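From: list member, Pravton
To: shipping-practice list
Date: Sep 18, 2018
Subject: Re: Carton sizing and dimensional weight on mixed orders

On the earlier thread, the Dallutitz warehouse wrote:

> We switched all small orders to one carton size in August and our
> freight bill went up, even though the carton itself costs less.
> The carrier says we are being billed on dimensional weight. Our
> parcels are light, mostly soft goods in plastic wrap. Is one size
> simply the wrong idea, or is there a fill level below which it
> stops paying? We also see more crushed corners than before.

Dimensional weight is the outside volume of the carton divided by the carrier's divisor. If that result is higher than the scale weight, you pay on the result. For soft goods it almost always is, so the carton sets your price and the contents hardly matter. Check the divisor in your own contract before you do any other math. Ours at the Pravton site was changed at renewal and the rate sheet on the wall was still the old one.

We pulled 400 outbound orders from the Etia system and sorted them by packed volume. Of those, 267 would have fit the next size down with no change to how they were packed. Another 23 fit only if the soft packs were laid flat first. The rest needed the carton they were in. Your mix will differ, but the pull takes an afternoon and the answer is usually plain from the first sort.
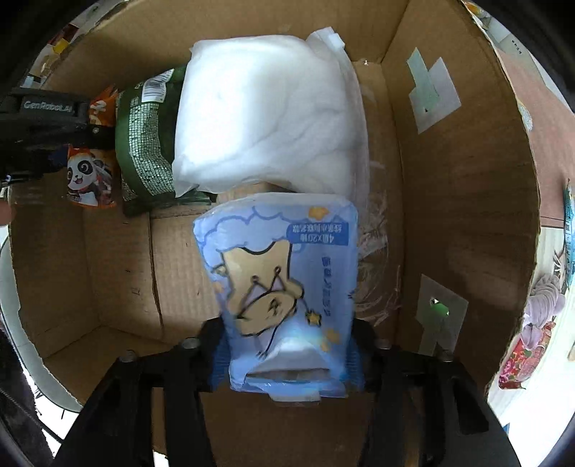
Blue plastic-wrapped pack and open brown carton, seen from above.

Soft packs are also where the crushed corners come from. A film-wrapped pack gives way under load, so the carton walls and corners carry the stack alone. If there is empty space above the contents, the top panel bows in and the corners follow. A smaller carton fixes most of this. Where you can't go smaller, fill the top layer, not the sides. Paper is fine. Air pillows lose height in a cold trailer and we stopped using them for that position.

On your actual question: I would not go back to a full range of sizes. We run 2 cartons for small orders, and the packer picks from a line marked on the bench. Anything below the line goes in the smaller one. Adding a third size saved less than it cost in shelf space and wrong picks. Ortuño reported the same on this list some time ago, though they ship heavier goods and their break point is higher.

One more check — measure a packed carton and not an empty one. A bulged side panel can push a dimension up to the next whole inch, and the carrier's scanner will round it the same way every time.

I can post the sort sheet if it is of use. It assumes inches and pounds, and the divisor is in the first cell.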